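ok plate thread. because three of you asked and my DMs are a mess

so I moved in March and decided the new place gets ONE set of everyday dishes. no more cabinet of orphans. I had 18 plates and no two of them stacked right

everything from the old place went to the free table at Brumbridge. gone by lunch. someone took the gravy boat with no handle, godspeed

the white ones with the blue patterned rim are the keepers. got them off Garba Balogun when he was clearing out his aunt's sideboard. he wanted them used, not wrapped up in newspaper for another decade

rim is this chain of wobbly blue blobs, dark blue and sky blue, with thick white lines between. kind of like a mosaic. plain white middle. food looks good on it, even my food

no I don't know the maker. nothing on the back I can read. Amrit Bouchard swears she's seen the same pattern at the Mindard flea market, so maybe try there if you're hunting

question 1: do you put them in the dishwasher. no. the machine here is a Huketel the landlord left behind and it rattles everything to death. hand wash, soft sponge, five minutes, done

question 2: isn't hand washing a pain. yes. less of a pain if you do it right after you eat insted of letting it sit till morning. I say this as a person who lets it sit till morning

question 3: where do they dry. wooden rack. light wood, slats, little short legs. looks like a tiny bench. I went back and forth on metal vs wood for weeks and wood won bc it doesn't clank

rack tip: wood hates standing water. tip it up when you're done with it and let the bottom air out. my first one went black underneath in 2 months, totally my own fault

oil it too. whatever you use on a cutting board is fine. wipe on, leave overnight, wipe off. I do it when I remember so call it twice a year

bowls go on the other half. stacked. the red ones, which yes clash with the blue, and I do not care, I like them

Amrit says red and blue together is "very gas station." Amrit eats cereal out of a measuring cup

there's a pale blue bowl in the mix too. matches nothing. best size in the house tho. soup, popcorn, keys

big lesson from moving: plates travel ON EDGE. like records. I packed the old ones flat in one big stack and lost 9 before I got to the new street. packed these upright w/ a dish towel between each and every one made it

also mark the box on the side and not the top. top is useless the second another box goes on it

someone asked about the fancy ones, the Þorgeirsson set in the window downtown. the tag said 1,733. for plates. I walked out and bought a sandwich

if you only want to fix one thing in your kitchen: get rid of the stuff you reach past. if you always take the same plate, that's your plate. let the rest go

second thing: give the drying rack a real spot. mine used to wander all over the counter and I'd end up chopping onions on top of the mail

plant stays near the rack. white pot, skinny trunk, leaves all up at the top. I forget to water it unless it's right there where the dishes are

ok pics, since that's what you came for
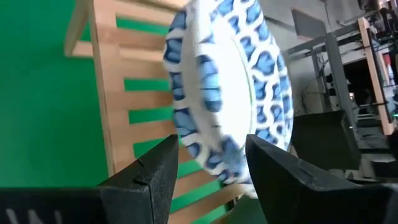
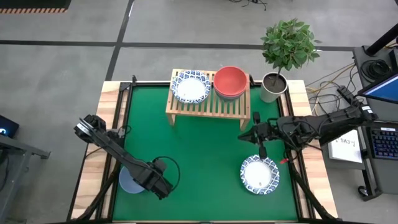
blue rim plates! rim up close in the first one, red bowls and the plant are in the second

will answer rack questions tmrw, going to bed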